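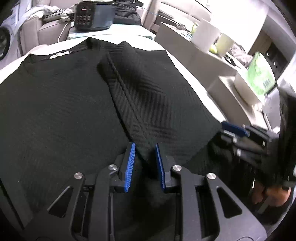
Washing wool jumpers in the machine, yes or no?

reet_ots
Right, I need settling on this before July when all the winter stuff gets put away. My mum hand washed every jumper we owned in the bath and I've carried on doing it, but my back is fed up. The new machine has a wool cycle. Has anyone trusted theirs with something they'd cry over?

Trestine
Been doing it for years! Cold, low spin, inside out, proper wool liquid (never the normal stuff) and dry flat on a towel. Only two casualties, and both were my own fault for leaving them in with the jeans.

fang36
Two casualties is two too many for me. I felted a cardigan on a so-called wool cycle and it would now fit a cat. Hand wash, ten minutes, done.

Yulan Hou
Depends on the machine, surely? My old one ran its wool cycle at 36 degrees when I checked it with a jam thermometer, and the dial said 30. The one I've got now is fine. Try it on a charity shop jumper first.

fang36
Or just don't wash them so much. Hang it by an open window overnight and it's good for another few wears.

Trestine
Not if you cook as much curry as I do, it isn't!

reet_ots
Ha, fair. Mine mostly smell of dog. Does anyone bother with a mesh bag?

Yulan Hou
Always, and do the buttons up before it goes in. Get one with a covered zip, the bare ones snag.

reet_ots
Ordered one. The grey cardigan can go first, I've never liked it much.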